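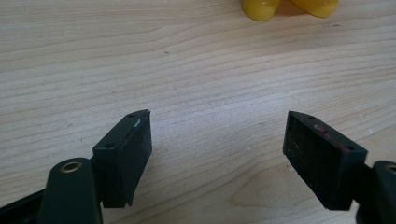 Ieva Grigaitė wrote to ask whether the Irken 101 will run a full jacket hem from one cell holder, as the old board did if you kept the brightness down. It will, with the current limit left at its default setting. Above that setting the cells sag and the last lights on the run go orange before anything else shows a fault.

Irken 101 sewable light driver

Prokton
Status: in stock
Supplied as: board, battery lead, spare link

Overview

The Irken 101 drives addressable lights stitched into clothing, bags and costume pieces. It takes power from a small battery pack, holds the supply to the lights steady, and sends the data signal down a single thread or wire. The board has no radio and needs no phone. Patterns are chosen with a push button, or loaded over the programming pads.

It replaces the first Irken, which had the same outline but no current limit. Sewing holes are in the same positions, so a new board can be stitched down over the old stitch marks.

Specification

Maximum supply: 6 V DC
Lights per run: 60
Board length: 78 mm
Connection to lights: supply, ground, data
Controls: push button, slide switch
Mounting: plated sewing holes, or screw holes at either end
Protection: reverse polarity, adjustable current limit
Washing: remove the board first

Fitting

Sew the board down before you sew the lights. Use ordinary polyester thread through the corner holes to take the load, and keep the conductive thread for the connections only. Conductive thread stretches and frays if it is asked to carry the weight of the board, and the joint goes intermittent.

Make at least five turns of conductive thread through each plated hole and pull every turn flat. Finish on the reverse of the cloth and seal the knot with clear nail varnish. Trim the tail short. Loose tails touching the next hole are the most common fault on boards sent back to us – check with a meter before connecting the battery.

Keep supply and ground on separate lines of stitching, a finger's width apart on woven cloth and more on knits. Where the two have to cross, put a patch of felt between them.

Long runs should be wired, not threaded. Thread has far more resistance than even thin wire, and on a full run the far end will be noticeably dimmer. Silicone-covered stranded wire, couched down with a zigzag stitch, works well and survives bending at the elbow.

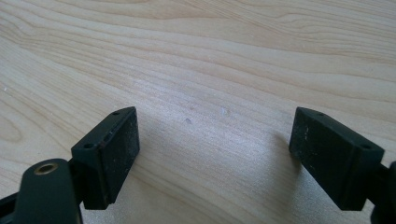

Pale wood tabletop, matte surface.

Setting the current limit

The limit is set by a small link on the back of the board. There are three positions.

Low: short runs and coin cells. This is the position the board ships in.
Middle: longer runs on AAA cells.
High: full runs on AA cells, or a regulated pack.

Move the link with the slide switch off. When the limit is reached the board dims all the lights together. It does not cut out, and it recovers without a reset once the load drops. A white pattern at full brightness will reach the limit sooner than a coloured one.

Patterns

Hold the button while switching on to enter the pattern list, then press to step through. The board remembers the last pattern and brightness when the power goes off. Steady, fade, chase and twinkle are built in. Source files for the pattern code are on the downloads page, together with the pad layout for the programming clip. The Fustia clip fits. The Bustos clip fits too, but has to be turned round – the notch goes towards the slide switch.

Changes to this page

12th September: wiring advice for long runs rewritten, stitch spacing added for knits. Thanks to Chaltu Teshome for the test swatches.
February: link positions corrected. The earlier text had Low and High the wrong way round.

Questions from buyers

Can I cut the board down?
No. The ground plane runs the full length.

Does it work with lights from another maker?
Usually, if they use the same single-wire data signal. Check the colour order first. Red and green are often swapped, and the order can be changed in the pattern code.

Can two boards share a battery?
Yes, provided each has its own switch and the pack can supply both. Do not join the data lines.

Is there a case?
A snap-on cover is being drawn up by Bontu Hailu. Until it is ready, a scrap of cotton tape stitched over the board keeps lint off the button.

Returns

Unused boards can be returned in their original bag. Boards that have been sewn or soldered are tested on arrival and exchanged if the fault is ours. Please leave the stitching in place when you send one back.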